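August – afternoon, evaluation of the Kola hand-held gripper kit
Notes by Jessie Tosh

Kit is on trial from Frota, loan no. 2423. We have it for 7 days and then it goes back to the Clorkanton office or we buy. Erarthorpe want a yes or no on whether it suits their sorting job, so I'm sticking to stationery and small hand tools on a cloth, much like the bins they sent us photos of.

Checked the finger pads first. Blue pads seat properly, no play in the screws. Started on the awkward shapes: thin plastic cases, tape rolls, markers.

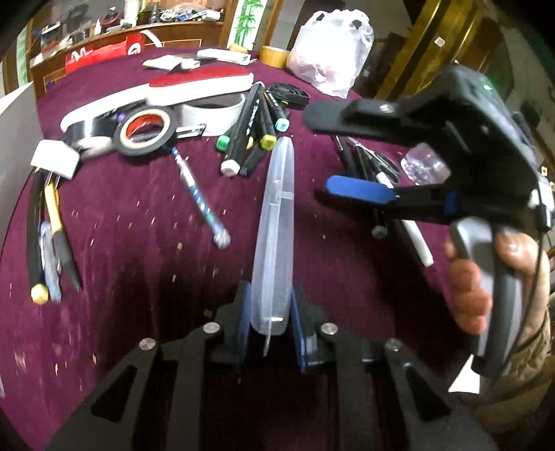
Frosted case held upright between the pads, second gripper open at right.

Grip force is set by hand and the manual gives no figures for it. I'd like a stop or a scale on the handle. Asked Frota, waiting to hear. Trigger return is a bit slow on the first unit, fine on the second. Swapped the cables over and the slow one stayed slow, so it's mechanical.

Cable exit is my main complaint. It comes out close to the wrist and I keep catching it on my sleeve. A right-angle connector would fix that – Kola list one as an extra, price not given.
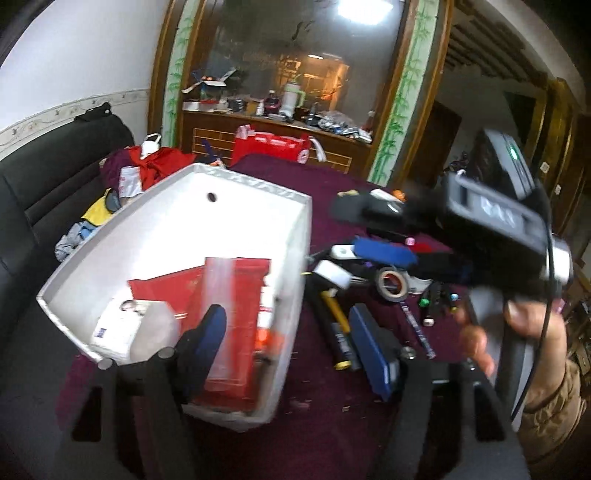

Tray work is harder than picking off the cloth. The jaws are wide and the side walls get in the way well before the pads reach the bottom. Tilting the tray is worth a try at Erarthorpe too, if their bins allow it.

To do:
– rerun tray picks with the narrow fingers, 4 sets of each
– weigh both units with cable attached
– ask about spare pads, only 2 in the box
– leave the slow trigger alone until Frota reply, don't want to void the loan terms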